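Arm stopped dead again. Third fault this week, same one: joint limit on the elbow, no warning, no slowdown, just a thunk and a red line in the log. 1,597 cycles in. Had to drop the speed to 90 percent and rerun the whole trash task from zero. 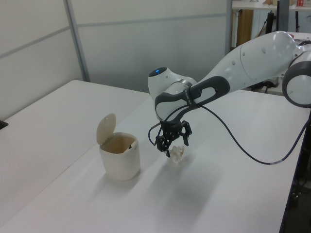

Cyrill Tanner

My money is on the cable. Look how low it sags under the arm. When the wrist swings over to the bin it pulls, the arm reads that as load and quits. Wodell says its the software. We'll see.

Taped it up for now, proper clips coming from Stonis in May. Hands off the table untill I've reset it, please. More later, gotta run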